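Home and Laundry > Wardrobe > Small Gadgets

Konura fabric shaver, bought at Stubbs in Clillbridge

Print this page | E-mail to a friend

I held out against owning one of these for years, on the grounds that bobbles are what a jumper does when it likes you. Then May came, the woollens had to go away, and I gave in.
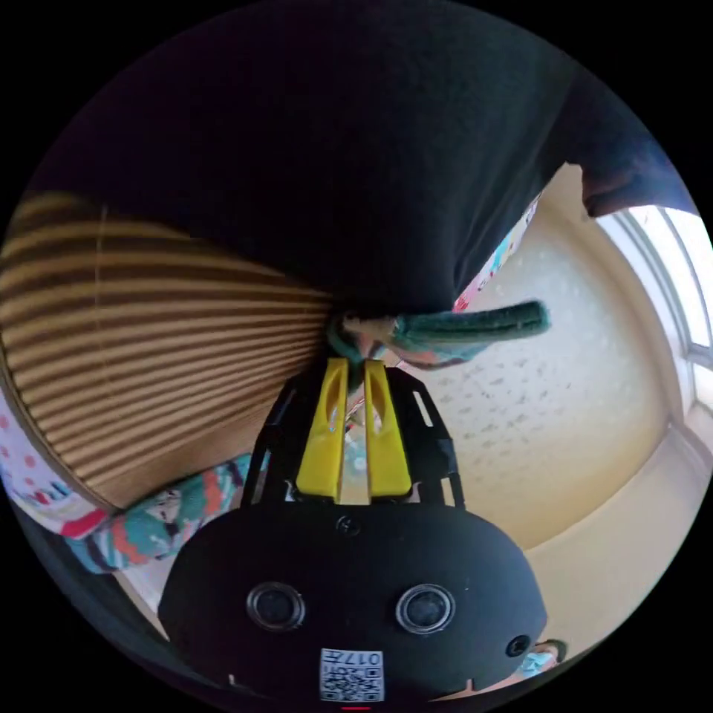
Green fuzz, pinched.

The Konura has 2 speeds, both loud. A full charge takes 90 minutes and gives you the time to do one cardigan, or one and a sleeve if you hurry.
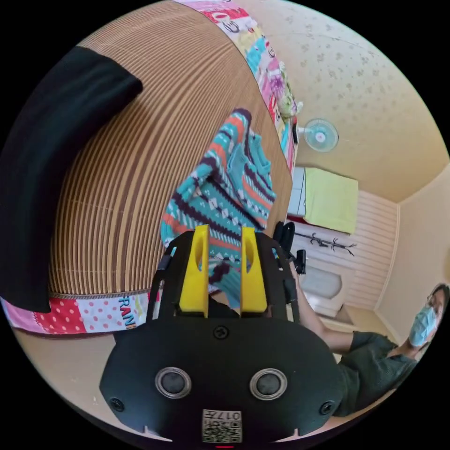
The fluff box holds very little and opens by itself over dark trousers. My old Indari did the same, so perhaps it's a feature. On plain wool the finish is excellent, I'll grudgingly say. On mohair, don't.
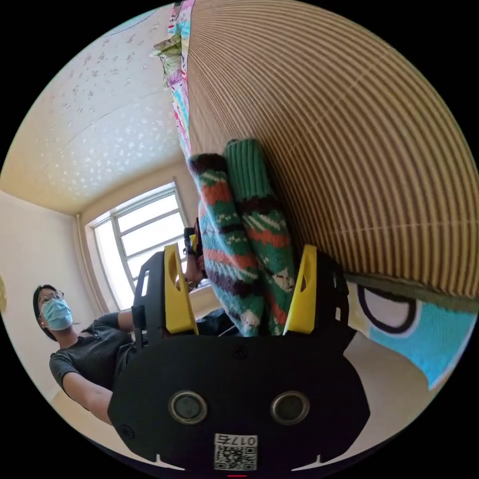

Spare blades come in packs of seven, for a machine that takes one at a time and wants a new one every 12 months. I expect to leave them to somebody in my will.

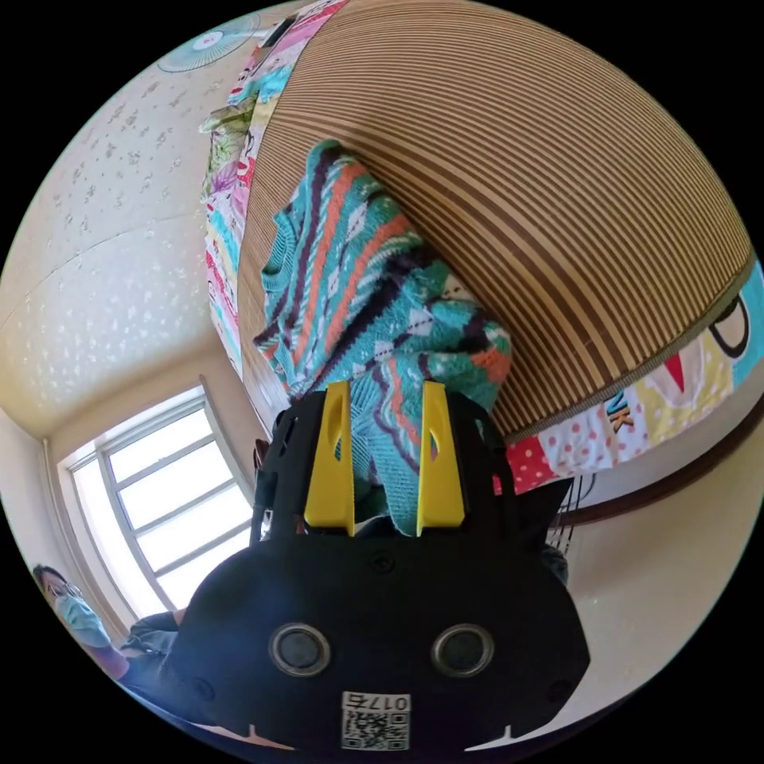

Diamonds and zigzags, on the bed.

Worth having if you own more knitwear than patience. Buy it in the sale and charge it the night before.

Filed under: shavers, woollens, grumbles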